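How I Add RAM to an Old Desktop

My sister-in-law Keisha gave me her old office tower when she upgraded, and it sat under my desk until May, when I finally got tired of my own computer choking on photo editing. The tower had plenty of life left in it (decent processor, quiet fan), it just needed memory. So I spent 30 minutes on a job I'd been putting off forever, and now I do this for everybody in the family!

What you need: a Phillips screwdriver, a clean table, decent light and the right memory. Look up your motherboard model before you buy, please. DDR3 won't fit in a DDR4 slot and no amount of pushing will change that. I bought a 16 GB kit, two matched sticks, after first ordering the wrong kind and having to send it back. Ask me how much I enjoyed that.

Getting inside

Shut the computer down all the way, switch off the power supply at the back and pull the cord. Then hold the power button for a few seconds to drain whatever's left. Lay the case on its side with the motherboard facing up.

Take off the side panel. Mine had two screws in back and slid right off, but Keisha's other one had a plastic latch that I fought with for ages, so poke around before you yank on anything. Touch a bare metal part of the case before you reach in, and do it again every time you've wandered off for coffee. I don't shuffle around on carpet in socks while I'm doing this, either.

Finding the slots

Memory slots are the long skinny ones near the processor. Move any cables out of the way first - a twist tie helps - and wipe off the dust so you can read the little labels printed on the board.
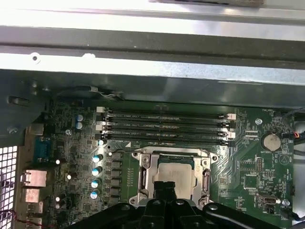
Four memory slots, with the processor in its socket just below them.

If you've got four slots and two sticks, don't just fill the first two you see. Boards usually want a pair in matching channels, and the manual will tell you which slots to use. On a lot of them it's the second and fourth counting out from the processor, but check yours. Slot colors can be a hint, only not every maker uses them the same way, so I go by the manual.

Leave the processor and its levers alone, by the way. You don't need to touch any of that to add memory.

Putting the sticks in

Open the latches at the ends of the slot. Some boards have latches that move on both ends and some only on one. Hold the stick by its edges and line up the notch with the bump in the slot. If it doesn't line up, turn it around.

Now press straight down with a thumb on each end. It takes more force than you'd like! Keep going until the latches snap up by themselves, then do the second stick.

Plug everything back in and turn it on before you close the case. The first start can be slow while the board sorts itself out. If you get a black screen or beeping, power down, unplug and reseat both sticks. It took me 3 tries the first time, and one corner had been sitting a hair too high.

Once you're in, check the total in your system settings, then shut down and put the side panel back on.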